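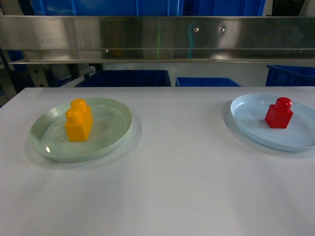 ルールを増やすほど現場は守らなくなるでしょう、という声が前回の記事に読者から届いた。細かく決めた手順書は棚の飾りになる、最後は慣れた人の勘だ、と。
そのままぶつけてみた。相手はAllicoで卓上作業ロボットの評価手順をまとめている担当者。名前は出さない約束。
「半分は当たってます。うちの最初の手順書、たぶん誰も最後まで読んでなかったので」
いきなりそこから。取材メモを急いで起こしているので、話の順番は多少前後する。

Allicoがやっているのは、机の上の物をつかんで移す、置く、という類いの作業の評価。ブロックと皿。大きな子ども用のブロックを皿に載せる、隣の皿に移す。見た目は地味。ただ、ここの決めごとがゆるいと後の数字が全部あやしくなる、というのがこの人の持論で、取材中ずっとその話だった。

まず開始状態。
「黄色のブロックは薄い緑の皿、赤は薄い水色の皿。それぞれ1個ずつ。ここまでは誰でも書けるんです。問題はその先で、皿のどこに置くのか。真ん中なのか、少し寄ってていいのか。向きは。上の丸い突起が縦に並ぶのか横に並ぶのか」
向きまで?
「向きまでです。つかむ側からしたら別の物ですから。2つ突起のやつを長いほうからつかむのと短いほうからつかむの、必要な開きが違う」
じゃあ毎回きっちり同じ位置に置かせるのか、と聞いたら、首を振られた。
「それをやると、その位置だけ上手なロボットができます。だから位置はばらす。ただし、ばらし方を先に決めて紙に書いておく。置く人の気分でばらすのが一番困る。人間、自分ではランダムのつもりで、だいたい手の届きやすい所に置くんですよ」

現行の手順では、開始配置を30通り用意してある。番号つき。作業者は番号の順に並べるだけで、自分では考えない。30という数に理論的な根拠は、と聞くと「ないです。午前中に一巡できる数」とのこと。こういう答え方をする人だった。

次、成功の判定。ここが以外と長かった。
「皿に載ったら成功。簡単でしょう。でも縁に引っかかって斜めになってるのは? 載ってから転がって倒れたのは? 皿ごと動いたのは?」
決めていなかった頃は、判定する人によって割れた。同じ録画を別々の人に見せると、甘い人と辛い人がはっきり出る。それで判定は必ず2人、別々に、相談なし。割れたら第三の人に回すのかと思ったら違って、割れた試行には印をつけて、そのまま残す。
「多数決で消しちゃうと、手順書のどこが曖昧なのか分からなくなる。割れた分は手順書の宿題なんです。月末にそこだけ見直して、文言を直す」
直した文言は、直した日より前の試行にはさかのぼらせない。版番号をつけて、結果の表にも版を書く。面倒だがここは譲らないそうだ。

皿が動いた場合。現行版では、ブロックが目的の皿の底に着いていて、手を離したあとも立っていれば成功。皿のずれは別欄に記録。成否には入れない。Stonsteadの手順だと皿のずれも失敗扱いになるらしく、そこはまだ揃っていない。
「どっちが正しいという話でもなくて。向こうは最終的に液体の入った容器を扱うつもりだから、皿が動いたら困る。うちは困らない。困らないけど、記録はしておく。後で比べたくなるから」

で、2019年8月28日に出た改訂の話。
この版で一番大きく変わったのは、人が手を出していい条件。それまでは「必要に応じて介入してよい」の一行だった。
「必要に応じて、が一番だめな日本語ですね。規則に書いちゃいけない言葉の一番上」
改訂後はこう。非常停止はいつでも、誰でも、理由なしで押してよい。押した人に理由を聞くのは装置が完全に止まってから。押したことを理由に試行をやり直しにはせず、「中断」として件数に残す。逆に、落ちかけたブロックを手で支える、曲がった向きをちょっと直す、は全面禁止。やったらその試行は無効で、無効の件数も公表する表に載せる。

なぜそこまで、と聞いた。少し間があって、5月の件を話してくれた。
Asamoahという会社から頼まれて、200回の評価をやった。結果はよかった。報告書も出した。その後で録画を見直したら、作業者がブロックの向きを直してから始めている回がぱらぱら見つかった。悪気はまったくない。前の回の置き方が少し傾いていたので、きれいにした。それだけ。
「でも手順書には開始配置の許容範囲が書いてなかった。だから本人は違反してないんです。違反してないのに数字は変わる。書いてない我々が悪い」
200回は全部やり直し。先方には事情を説明して、前の報告書は取り下げ。怒られましたか。
「怒られました。納期には。中身を出し直したことには、特に何も」

許容範囲の話が出たので、それも。位置のずれをどう測るのか。定規を当てるのかと思ったら、配置の参照画像を画面に薄く重ねて、ずれが見えたら直す方式。直していいのは開始の合図の前だけ。合図の後は触らない。合図は声に出す。この「声に出す」は安全側の規則でもあって、合図を言った人以外も手を机の外に引っ込める。
「黙って始めるのが一番こわい。小さいアームでも、指は挟みますよ」
アームが小さいから柵はいらない、という考え方についても聞いた。これは嫌いな質問だったらしい。柵の有無は装置の大きさで決めず、リスクの見積もりで決める。持つ物、速度、人の顔の高さ。その見積もりを書面にして、機材や配置を変えたら書き直す。配置を変えるというのは机の高さを変えるとか、そういうのも含む。机を変えて見積もりを書き直さないところは多い、という話だったが、どこがとは言わなかった。聞いたけど。

清掃。これも規則になっている。机の面と皿は一日の始めと昼に拭く。
「つるつるしたブロックは光るでしょう。明るい点が出る。白い机に汚れがあって、皿の底に小さいごみがあって、というのは人間なら気にしない。画像で見てる機械が気にしないかどうかは、やってみないと分からない」
じゃあ完全にきれいにしておくのが規則?
「いや、そこは迷ってて。現実の作業場はきれいじゃないので。きれいな条件と普段の条件と、両方やって、どっちでやったか書け、にしました。混ぜるな、書け、です」
照明も同じ扱い。窓のブラインドの開け閉めまで記録欄がある。影の出方が時間で変わるから。記録欄は正直多すぎると思う、と本人も言っていた。減らす候補はもう出ているそうで、室温がたぶん次で消える。

背景の話も少し。机の向こうに何が見えていてもいい、ただし一連の評価の途中で変えるな、というのが今の規則。箱を一つ足したら別条件。
「片付けたくなるんですよね、途中で。気持ちは分かる。終わってからにしてください、と貼り紙をしてます」
貼り紙か。手順書じゃなくて。
「手順書にもあります。でも読まれるのは貼り紙のほう」

冒頭の読者の声に戻る。増やすと守られない、という話。
手順書は一時、別紙も入れて約420項目まで膨らんだらしい。それを、作業中に見る紙と、準備のときに読む紙と、揉めたときに引く紙に分けた。作業中の紙は片面一枚だけ。開始配置の番号、合図、離れる、判定、記録。残りは全部そこから追い出した。
「守られない規則があったら、まず置き場所を疑うことにしてます。作業してる手元にないものは守れないので」
勘のいい人に任せればいい、という部分はどうか。
「勘のいい人は助かりますよ。手順書を書くときに横にいてもらう。その人が黙ってやってることを書き出す。Valtondaleのときはそれで一週間かかりました」
Valtondaleというのは複数の拠点で同じ課題を評価して結果を持ち寄る取り組みで、この手順の原型はそこでできた。拠点ごとに机も照明も違うのに、同じ課題名で数字を並べてしまった反省から始まっている、とのこと。詳しくは別の回で書けたら書く。

失敗の扱いについて最後に駆け足で。失敗した試行を消さない。これは当たり前に聞こえるが、消える確立が高いのは「機材の不調だった回」だそう。通信が切れた、カメラが止まった、だからノーカウント。一件ずつ見ればもっともな理由。積もると成功率が上がる。
現行版では、不調で外していい事象を先に一覧にしてある。一覧にないものは外せない。新しい種類の不調が起きたら、その回は失敗に数えて、一覧への追加は次の版から。
厳しくないですか。
「厳しいです。作った側からは毎回文句が来ます。でも結果を見てから外す理由を考え始めたら、いくらでも見つかるので」

時間切れ。次の評価の準備が始まるというので、こちらは机から離れて帰り支度。出がけに、一枚だけ読むならどの紙ですか、と聞いたら中断と無効の区別を書いたページだと言われた。コピーはもらえなかった。改訂中だそうで、出たらまた聞きに行く予定。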